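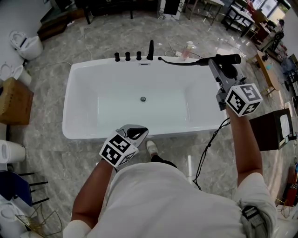 Tub work with a gripper in each hand: one on the rim, one on the shower head.

Want to get paid to fiddle with bathroom fixtures? I'm Seul-gi Shim, I run the hand-tool trials at Pritlow, and I'm looking for 16 people to help me compare two pairs of hand-held grippers before we pick one for our arms.

The short version is that you hold a gripper in each hand and do ordinary stuff with them. Pick up the shower head, put it back, turn a handle, move a bottle, steady yourself against the tub. The marker cubes on the grippers let us follow where your hands go, and later we use those recordings to teach a robot arm the same jobs. You won't be working next to a moving robot at any point (people always ask!).

The two pairs are called Skisik and Vudell. Skisik has the softer squeeze and I like it for round things, but my wrists get tired. Vudell is lighter and closes faster, and it slips on anything glossy if you come in at a bad angle. My coworkers disagree with me on pretty much all of this, so I'd love to hear from hands that aren't ours. Small hands and left-handers especially, please write! We've been short on both.

A session runs 50 minutes on each pair, with a snack break in between, and you'd come in for two sessions total. Pay is $37 an hour, and that includes the break and the time you spend filling out my form at the end. The form is short. I do want you to be rude on it if something pinches or the trigger feels dumb.

You need to be 18 or over, okay with standing and leaning forward for a while, and free of any wrist or shoulder trouble right now. Wear sneakers or something else flat, and short sleeves if you can. No experience needed. If you've used grippers like these before, tell me, I'll put you in a separate group.

We record your hands and the room, plus sound. You'll get the consent sheet by email ahead of time so you can read it at home. We're after 2,000 good clips between everybody, so nobody has to be fast, and dropped shower heads count too.

Sessions are at the Andreadis building, second floor, ring the Pritlow bell. Sign up by 14 August 2023. Just email the Pritlow front desk with my name in the subject line, and tell me which hand you write with and whether mornings or afternoons suit you better. I'll write back either way.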